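Home | About | Our Rules | Visit | Jobs

About Gilside
By Oluwaseun Osagie, Tue 10 July

Hi, I'm Oluwaseun! Nghĩa Vũ and I started Gilside to write house rules for people who work next to robot arms, and we test every rule on our own floor first (yes, even the boring ones).
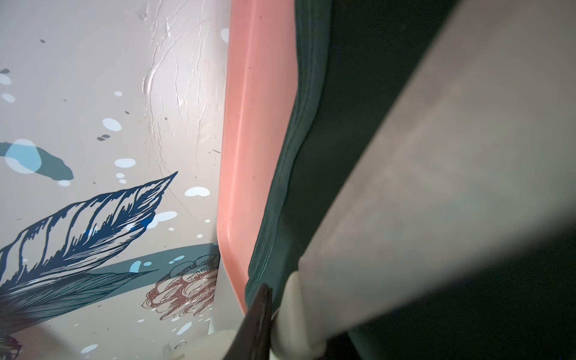
Close quarters beside the leaf-and-flower wall.

My favorite rule is still number 34: go slow near anything soft, and stop before you reach for it. We've got 292 of them now, and we read them all again each September. Come argue with us!

Contact Gilside | © Gilside | Back to top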